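Chapter 6
Who Gets to Judge a State?

I first got hooked on border disputes over a river. Musport and Joltura (two small states I'll lean on all through this chapter) had been arguing over the same stretch of water for years, and one Saturday I sat down with the treaty they'd both signed. It ran to 351 pages! I read the lot, and came away less sure than when I'd started.
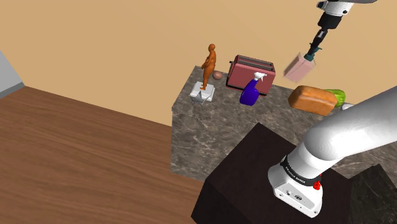
6.1 Consent comes first

Most of us grow up thinking a court can simply haul you in. Between states it doesn't work like that. Joltura could only bring its neighbour before the Tranivico Tribunal once both governments had agreed to let the judges hear the case – and Musport took its sweet time. Keep an eye on that word, consent, as it'll come up again when we get to treaties and their escape clauses.

The written claims alone filled 2,507 pages, and a good 461 of those argued over whether the tribunal should be hearing anything at all. I used to skip that part. Please don't, it's my favourite bit now.

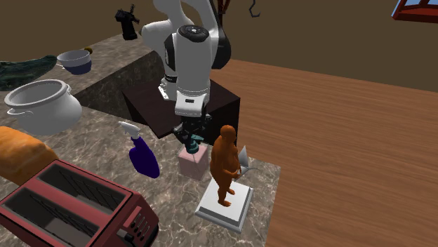 6.2 The Krajewska test

So how do judges decide if a state has really said yes? In this book we'll use the Krajewska test, which looks at what a government signed, what it said out loud and how it behaved afterwards. Grab a pen before you read on, and jot down which of those you'd trust most.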